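Section 4. Dressing the cable and parking the arm

By now your Brevar arm should be bolted down, powered up once, and switched off again at the wall. If you skipped ahead from Section 2 (we know some of you do, and we don't hold it against you), please go back and finish the base bolts first. The rest of this section takes 20 minutes the first time and a good deal less after that.

You will need the small hex key from the accessory bag, four of the soft cable ties, and a clear patch of table under the gripper.

1. Switch off at the wall and wait for the status light on the base to go dark.

2. Press and hold the brake release, and with your other hand bring the arm down until the forearm lies level over the table. Go slowly. The arm is heavier than it looks, and it will want to drop the last little bit on you.

CAUTION: Keep your fingers out of the elbow while the brake is released. The joint doesn't know your hand is there.

3. Fit the first clamp to the forearm, snug enough that it won't slide but loose enough that you can still turn it with a firm twist. You'll be adjusting it again in step 6, so don't give it everything you've got.

4. Run the gripper cable from the clamp to the mounting plate and leave a generous loop between the two. New owners nearly always pull this too tight - it looks tidier, we agree - and then the connector works itself out the first time the wrist turns all the way around.

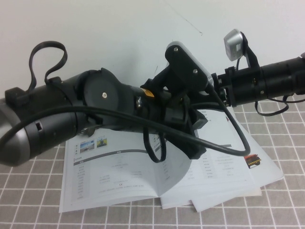 5. Plug the camera lead in last, and route it along the opposite side from the gripper cable wherever you can. If you bought the Numon camera kit, part number 278, the lead is long enough to reach the base with slack left over. Coil the extra at the base end, please, and keep it away from the wrist.

6. Release the brake again and swing the wrist by hand through its whole travel, both directions. Watch the loops as you go. If one catches on a clamp screw, turn the clamp until the screw heads face away from it.

7. Tighten the clamps, then add the soft ties.

NOTE: Arms shipped before September have the older clamp with the shorter screws. They work just fine, but check them every 600 hours and nip them up if they've loosened.

When everything moves freely, go on to Section 5, Teaching the first position.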